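Track day insurance on an older hot hatch?
Posted by Brakar, 22 Nov 2023

I've booked my first track day for March and I'm trying to sort out cover for my car. It's worth roughly 8 grand and my normal policy stops at the circuit gate. One quote came back with a £2,000 excess -- is that normal? Seems mad for seven laps at a time.

Puvia
Pretty normal, yes! Mine is ten per cent of the agreed value, but plenty of them set a flat minimum (and on a cheaper car that hurts). Ask whether barrier damage is included, as the circuit can bill you for it separately. I'd also ring round, because the online forms never seem to like anything modified.

Kultisex
i dont bother. if you cant afford to bin it dont take it

Mishra
I paid the excess once after a trip into the tyres at the last corner, so I'm a fan of having it. Get the agreed value in writing, take photos of the car that morning, and have an early night before you go -- I was shattered by lunch. 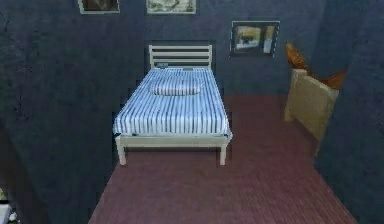 Single bed with a slatted headboard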